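Menda Tableware Open House: Worth the Drive?

I have been to enough showroom days to know how they go. Somebody hands you a tote bag, somebody else tells you that plates are having a moment, and you go home with a catalog you never open. So when Menda sent out its July invitation to see the new Ferkis line at the Ondlow building, I nearly threw it away. A friend wanted company for the drive, so I went.

The doors opened at 10, and by 10:15 the coffee was gone. The tour was billed as "a walk through how we eat now." It was 30 minutes long and took in 4 rooms, two of which were mostly hallway.

The first room was glaze samples, small tiles on strings with names like Fog and Old Rope. I asked what the difference was between Fog and the gray one beside it and was told it was a matter of feeling. The second had stacks of bowls you were allowed to pick up, and I will give them this, the bowls are a good weight. They also ring when they touch. Anyone who unloads a dishwasher before the rest of the house is awake will have thoughts on that.

Then came the talk. The claim Menda is making for Ferkis is that a plate with a wide rim makes you serve less, and that a calm color makes you eat slower. I have heard the first part before, from other companies with other plates to sell. The guide had no numbers for either. When a woman near the front asked if it had been tested, he said people at the company had noticed it at home. Well, people at the company get their plates free.

The last room was the snack table section, and this was the part I had driven for. The invitation promised "everyday fruit, beautifully held." I did like the green, a soft minty one that would get along with most kitchens. The rim is broad and the middle is shallow, so there is less usable plate than you would guess from across the room. 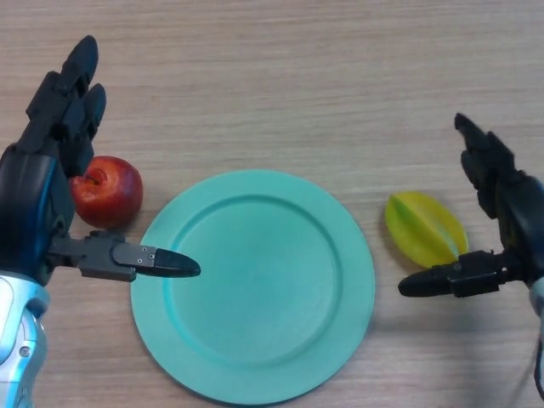
My other gripe is the choice of fruit. An apple, fine, everybody has an apple. But I can't remember the last time I saw star fruit at my regular store, and when I do see it, it costs more than I want to pay for something I mainly slice to look at. If you are going to say "everyday," show me a banana. Show me half a sandwich and some chips, because that is what my plates hold at noon.

Prices were on a card by the exit. The Ferkis plate comes in sets of 4, no singles, so if you break one you are down to three until you buy four more. I asked about that too. They are "looking into it."

The Mathias bakery across the parking lot was selling rolls, and we ate 2 each in the car off paper napkins. Parking is free but the lot is small – get there before ten. I did not buy the plates. I may go back for a couple of the bowls if they ever turn up on the seconds shelf.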